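Flindari Student Robotics Forum > Course Projects > Manipulation Lab

Thread: Taped workspace boundary vs. fiducials for pick-and-place unit

kgsheehan
Posted Wednesday, April 12, 2023

Team 9, spring section. We are on the tabletop sorting task and have to define the work area before the graded runs. The handout says "a clearly bounded region on the provided brown surface" and leaves the method open. We used blue tape on three sides and let the edge of the brown surface be the fourth, where it meets the white.

The wrist camera looks at the region from a tilted pose at the start of each run. Pipeline is:

1. Convert to HSV, threshold on blue.
2. Fit lines to the mask.
3. Fit one line to the brown/white edge.
4. Intersect, get four corners, compute the homography.

Steps 1 and 2 are solid. Step 3 is the problem. Over 50 start poses the three tape lines came back every time, and the brown/white line was wrong often enough that I don't trust the fourth side. Is it worth putting tape down on that side too, or should we fix the fit?

- Keegan Sheehan

mortise_pin
Put tape on the fourth side. Same detector for all four lines, one threshold to maintain. You will spend longer tuning an edge fit than it takes to cut a strip.

h_gezer
I would not. Tape has width. You get two parallel edges per strip and you have to decide whether the boundary is the inner edge, the outer edge or the centerline. The surface edge is one edge. In principle it is the better measurement of the four.

What are you fitting on, gray or color? Brown against white should be an easy step in brightness. If the fit is wandering, something else on the white side is getting into it.

Hüsnü Gezer (lab TA, Tuesday section)

kgsheehan
Gray, Canny then probabilistic Hough, longest segment that isn't within tolerance of a tape line. Agree it should be easy. We use the inner edge for the tape, by the way. It's written into the config so the placement code and the grader overlay agree.

pallet_jacqui
"Longest segment" is your bug. Anything straight and dark on the white can win when the real edge gets broken up. Cords are bad for this. We lost most of a lab period to a cable that was a better line than the line we wanted.

Restrict the search. You already know two of the tape strips run up to that edge, so their far ends bracket it. Sample only in a band between those two ends.

h_gezer
Seconded. Also use the sign of the gradient. Going away from the region you want brown to white, so dark to light. A thin black cord gives you light to dark to light across its width and is easy to reject.

mortise_pin
All of which is more code than one strip of tape. The grade is for sorting objects. The rubric gives nothing for elegance in finding the table.

h_gezer
The rubric gives points for placement error, and placement error comes straight out of the homography. I have graded this unit before. Hand-laid tape is rarely square. Four bad lines are worse than three bad lines and one good one.

mortise_pin
Then measure the corners with a ruler and put the real coordinates in the config. Nobody said it had to be a perfect rectangle.

kgsheehan
We did measure the corners. The region is not a perfect rectangle and the config has the measured values.

Tried the band restriction tonight. Kept the Hough step, masked everything outside the bracket, added the gradient sign check. Also changed the lower saturation limit on the blue mask, which should be irrelevant to step 3 but I'm listing it so the log is complete. I reran all 374 stored start frames and read the results by hand. Fourth side is good on nearly all of them. The failures left are poses where one strip's far end is out of view and there is nothing to bracket with.

wu_bench2
Late question. What happens at the tape corners? On ours one strip ran past the junction and the segment endpoint came out past the true corner. We were using endpoints as corners, which was dumb.

kgsheehan
Intersections of the fitted lines only, never endpoints. One of our strips runs a bit past the junction as well and it makes no difference. Intersections also let a corner fall outside the view, so long as both lines are visible.

pallet_jacqui
For the poses with the missing end, just move the arm. You choose the start pose. Back the wrist off and re-detect. Two looks are cheaper than one clever one.

h_gezer
That is what I would do. Cap the retries so it doesn't hunt forever. Also lock the exposure. If the brown goes pale toward one side, a fixed gray threshold will shift on you, although a gradient method mostly won't care.

mortise_pin
Fine. I still say tape. My section taped all four sides and our placement error was inside the limit on every graded run.

h_gezer
Inside the limit, yes. The limit is generous.

kgsheehan
Going with three strips, bracketed edge, two retries. I'll post the config once our section has been graded. Start view from the wrist camera is attached for anyone comparing setups, since wu_bench2 asked by message how the strips are laid.
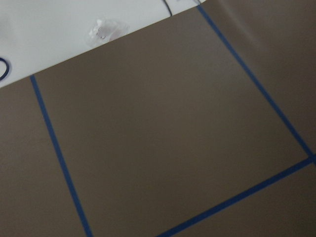
Attachment: Team 9 start view. Blue tape on three sides, brown/white edge as the fourth.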